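3.2 Study households and laundry records

Households were recruited in Dulamitz through notices in apartment lobbies and two clinics. Of the 500 addresses that received a letter, 95 agreed to keep a laundry record through June. Each household wrote down when a load was started, what was in it, and how it was dried.

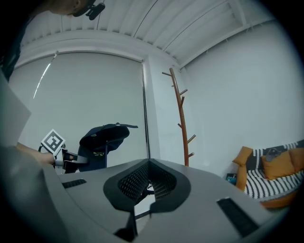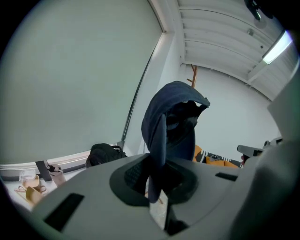
Figure 4. Two views with the gray gripper body in the lower part of each. Dark navy blue fabric rises from the recess in the second.

The records gave 3261 loads in all. We dropped entries with no start time and entries where two people in the same home had written down the same load. Drying method was coded by Afroza Bhattacharjee and checked by Pranab Howlader, who worked from the original sheets and did not see the first set of codes. Where they disagreed, the sheet was read again by both and a single code was agreed on.

Air drying indoors was the most common method, with 1444 loads. Most of these were hung in a bedroom or hallway - few of the apartments have a balcony, and building rules in the Unport district do not allow lines on the street side. Households with a dryer still hung up part of their wash, mainly sweaters, sportswear and dark cotton. Several wrote in the margin that they did this to keep colors from fading.

Start times were less even than we expected from the earlier Briltum survey. Loads started before 7 a.m. came mostly from homes with school-age children. Evening loads were spread across all household types, and they were more often left in the machine overnight. We did not ask why, so the reasons given in Section 5 come only from the margin notes.

Load size was recorded as full, half or small, following Dissanayake's form. This is a weak measure. A full load in a narrow top-loading machine may be a half load in a larger one, and 11 households changed machines or used a shared laundry room for part of the month. Load size is therefore reported within households only, and it is left out of the model in Section 4.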